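Keeping the gripper bench tidy: what works for our after-school club

4 min read

I help run the Uvemance robotics club in Clollow, and I've become the person who fusses about the tables. We have 11 students this term, all working on hand-held grippers for their picking and placing project, and you would not believe the mess a small group can make in 60 minutes! So these are my bench habits, most of them borrowed straight from my own kitchen.

Start with a white surface

Old shelving board, a whiteboard past its best, a plain white tabletop, whatever you've got. Small stuff shows up right away on white and you can wipe it in one go. I bought ours cheap at the Dedholm clearance shed and the edges were rough, so I went over them with a sanding block and then a strip of cloth tape (sleeves catch on everything otherwise). A splash of dish soap in warm water is all it gets at the end of the day. I tried a spray cleaner once and it left a film that made the pieces skate about.

Wipe the fingers, then the table

Crumbs stick to gripper fingers, especially if they have a bit of texture to them. We used to wipe the table first and then wonder why it was gritty again five minutes later. A dry pastry brush is my favourite thing for this -- the cheap kind with soft bristles, kept in a jar on the bench and labelled NOT FOR PASTRY. Brush from the mounting end out toward the tip. Don't use a wet cloth near screws or cables, please.

Get the cables going away from you

If your grippers are wired, have the cord leave the table on the same side as the hand that's using it. Crossed cords mean somebody's careful stack goes on the floor when their partner turns around. I leave about 30 cm of slack at the table and put a hook-and-loop tie on the rest. Bread bag clips work too, and you can write L and R on them with a marker.

Pick colours that fight with each other

Reddish pieces on something black, over a white top, is the combination our group keeps coming back to. Half the trouble with picking up a small round piece is judging where its edge is, and strong colours help with that. Last November we did a whole session with beige wooden beads on a beige tray and everyone went home cranky.

Go slow on the approach

Open wide, come in low, stop, then close. I say it so often that the kids say it back to me in my own voice. With two grippers going, let one hand stay still while the other one does the fiddly bit.
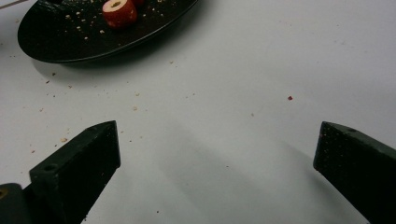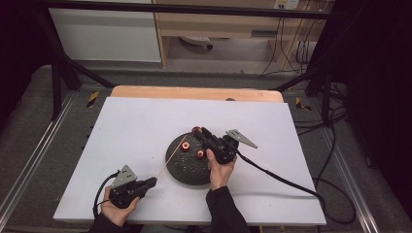

Storing the small bits

Muffin tins! One cup per kind of piece, and the tins stack if you put a tea towel between them. I had 54 pieces in my bin at the start of the Magaña challenge and I still check the number before I lock up. Anything that's edible goes home or in the compost the same day. I learned that one over a long weekend with the heat on, and the smell stayed in the cupboard until spring.

Last thing, keep a magnet on a string for dropped screws. Mine came off an old fridge calendar and it hangs beside the door.

Contact the Uvemance club, Clollow | © Uvemance | Back to top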